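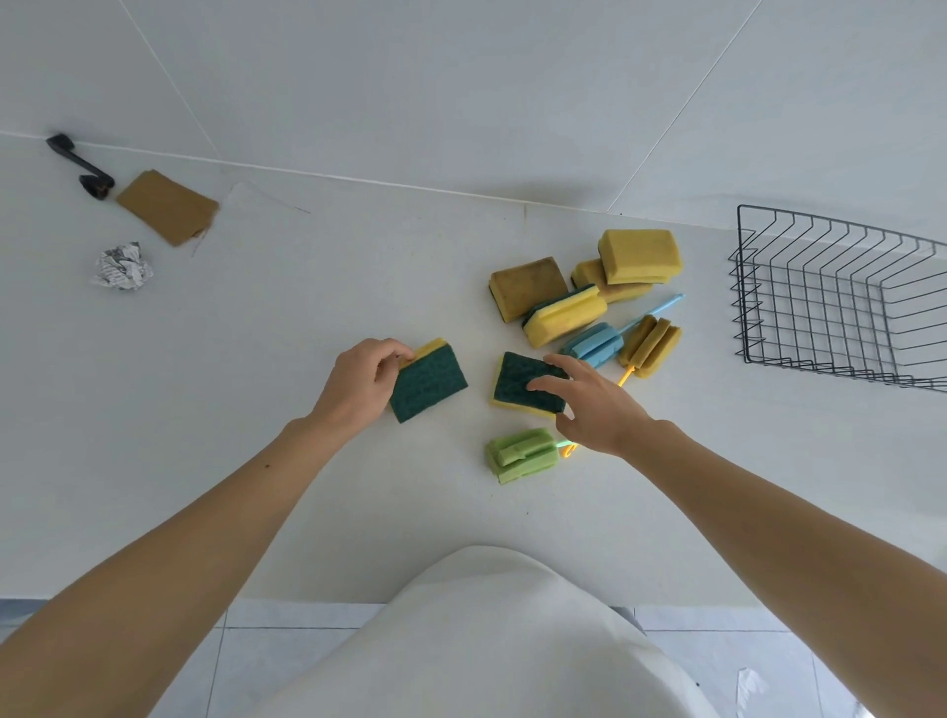
Sorting scrub sponges and bottle brushes on a white counter.

I got a bill from a lawyer last May for $804, and I've been thinking about it ever since. The work was good. My landlord in Plimville had kept my whole deposit, and the lawyer wrote one letter, and three weeks later I had a check. Great! What bugs me is that I had no idea what that letter would cost until the envelope showed up.

I can't think of anyone else I hire that way. The guy who fixed my water heater gave me a number before he opened his toolbox. My dentist hands me a printed sheet. But when I called four law offices and asked what a simple demand letter runs, three of them said it depends (on what? it's a letter!) and one said I'd need to come in for a paid consultation to find out.

So my opinion, for what it's worth, is that small legal jobs should have a posted price. Letters, basic wills, a name change, looking over a lease. Put it on the website, put it on the wall, I don't care where.

My friend Triin Paulauskas thinks I'm being unfair. She worked the front desk at a firm in Trutdale for years, and she says the "simple" cases are the ones that blow up. Somebody comes in for a will and there's a second marriage and half a boat. Fine – then charge more for the boat. Tell me the base price and tell me what makes it go up, and I'll decide whether I want to keep going.

I'll give her this much: a big lawsuit is different. My cousin had a fight with a contractor over a roof, and his fees came to $3,598 by the time they settled, and I don't see how anyone could have guessed that on day one. Hourly billing makes sense to me there.

But most of us will never have a big lawsuit. We have a deposit, or a fence, or a used car that died on the way home. A lot of people just eat the loss because they're scared of the meter running. I almost did. My deposit was $2,029 and I still waited two months to call anybody, which is nuts when I look back on it.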